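Robot Cell Technician (part-time, fixed term)
Medve Handling, Damport workshop
Applications close 06/03/2020

Medve Handling builds and looks after small robot cells for sorting and kitting work. We need a technician to take over the day-to-day care of one cell, known in the workshop as Kirar. The person who set it up, Ákos Vincze, is moving to our installation team in October and will work alongside you until then.

The position is four days a week, with one of those days kept free of production so that maintenance doesn't get pushed aside. You will report to Rozália Szekeres, workshop supervisor.

About the cell

Kirar is a single arm over a fixed table, with a two-finger gripper and a small camera mounted close to it. It handles small mixed parts that are awkward to hold. The controller and cell software were put together in-house under the name Zorkov, and you'll be shown how to use both. The cell had logged 3,233 hours at its last service. A gripper check is done every 400 hours and takes most of a morning.

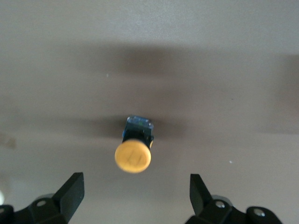
Looking after the gripper is the largest part of the job. The linkages develop play over time, and a small amount at the pivots becomes a noticeable error at the fingertips. You will check the bolts on both sides, clean the linkage plates, and confirm that the fingers open and close evenly about the centreline. Approach height and finger opening are then tested on small pieces like the one with the yellow cap, black body and clear blue block, with the open fingertips brought up on either side of the cap end before the final move. If one finger touches first, the part gets pushed, and the offset has to be corrected before the cell goes back to work. Results go in the service book, including the ones that pass.

Other duties

Checking the camera mount and repeating the calibration whenever the camera or a finger has been disturbed.

Wiping down the table and keeping a note of marks or shadows that affect part detection. The lighting over Kirar is uneven in places and we would like someone to sort this out properly.

Inspecting the wrist cable for rubbing and replacing the sleeve when needed.

Backing up the controller before any change to settings.

Ordering spare fingers, bolts and bearings. Benedek Dobos in stores can help with part numbers.

What we are looking for

A trade certificate or diploma in mechatronics, electrical or mechanical fitting, or equivalent time on the tools. You should be comfortable with a torque driver, feeler gauges and a multimeter, and able to read a simple wiring drawing. Programming experience is useful but we don't require it. You do need to write clear notes, as the evening operator works from them.

You must be willing to follow our lockout procedure every time you reach into the cell. Training is provided and paid.

Conditions

Twelve-month contract with a possible extension. Day hours only, starting at 7:30. Tools and safety footwear supplied. There is parking behind the building, and the bus stop is a short walk away.

How to apply

Send a résumé and a one-page letter to Sándor Jakab at the Damport office. In the letter, please describe a machine you have maintained and a fault you found on it. Shortlisted applicants will be asked in for a two-hour practical session with Győző Balogh, which includes removing and refitting a gripper finger. We pay for your time at the session.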